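Why is a plate round?

Hello again, it's Ylva! Last time we talked about forks and why they have gaps between their prongs, and lots of you wrote in to ask about plates. One of you wanted to know why they're nearly always round. Another asked why they're so often white. And somebody asked what they're made of and why they smash, which makes me wonder what had been going on in that kitchen.

Right then, let's start with the mud.

Most of the plates in your cupboard began as clay, and clay is really just a very fine, sticky sort of earth. When I was at school we made clay hedgehogs, and mine fell to bits in the oven (I'd left a bubble of air inside it, and the air got hot and pushed its way out). Plate makers have to squeeze the bubbles out too. Then they press the soft clay into shape, leave it to dry, and bake it in a very, very hot oven called a kiln.

After the baking, the clay is hard, but some kinds are still a bit thirsty. If you poured gravy on a plate like that, some of the gravy would soak in. Yuck! So the makers give it a coat of something called glaze. Glaze goes on like runny paint and then melts in the kiln into a thin layer of glass. Run your finger over a plate at home and it's probably the glaze you can feel. Now turn the plate over. You might find a rough ring underneath. That's the foot, the bit the plate stands on, and it's often left bare so that it doesn't stick to the kiln shelf.
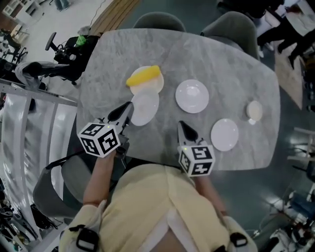
So, why round? For a very long time people made dishes on a potter's wheel, which is a flat disc that spins. If you put a lump of clay in the middle of something spinning and press on it gently, you get a circle. Try getting a square! Circles are good in other ways as well. There are no corners to get chipped in the washing-up bowl and no corners for peas to hide in, and it doesn't matter which way you turn a round plate when you put it down. You can buy square ones, of course. I had a set once and I was forever bumping the pointy bits on the tap.

White is partly down to the clay. The best plate clay bakes to a pale colour by itself. And food looks nice on white, I think. Imagine tomato soup in a brown bowl, then in a white one. See?

Not all plates are the same size, either. The big ones are for your dinner, the middling ones are for toast or cake, and a saucer is the little one that goes under a cup to catch the drips. Lots of saucers have a shallow dip in the middle where the cup sits. My gran used to tip her tea into hers to cool it down, and slurp it. I was not allowed to copy her.

And smashing? Well, a metal spoon can bend a little when you drop it. A plate can't. If it hits the floor hard enough, a tiny crack starts and zips right through it before you can say oops. If that happens, stand still, keep your socks out of it and shout for a grown-up.

Something to try: ask if you can be in charge of plates at teatime. Feel which ones are heaviest, look for the foot on each one, and see if there's a maker's name on the back. Then draw your own plate and send it to me. I'd like to see some wobbly ones!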